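FOR IMMEDIATE RELEASE
29 January 2020

Angharad Pugh to Host New Weeknight Interview Show on Bellis

Bellis announced that Angharad Pugh will return to television in February as host of "Second Sitting," an hour-long interview program. It will air weeknights at 9 p.m.

Pugh spent 12 years as a political reporter and panelist before leaving the air to write. Each episode will pair her with one guest from politics, publishing or entertainment for a single conversation, taped before a studio audience of 200.

"I wanted a show where people have time to finish a thought," said Pugh. "We don't have a panel and we don't have a countdown clock."
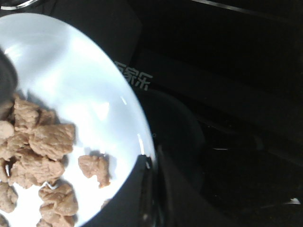

The first week's guests include novelist Gwion Gronow and radio host Seren Parri. The show is produced by Banlow, with Senan Breathnach as executive producer. Breathnach previously ran the network's morning block.

"Angharad asks short questions and listens to the answers," said Branwen Griffiths, head of programming at Bellis. "Our viewers have been writing to ask when she would be back."

A podcast edition will be posted the morning after each broadcast. Audience tickets are free and can be requested through the Bellis website. Guests must be 18 or older.

Media contact: Bellis Press Office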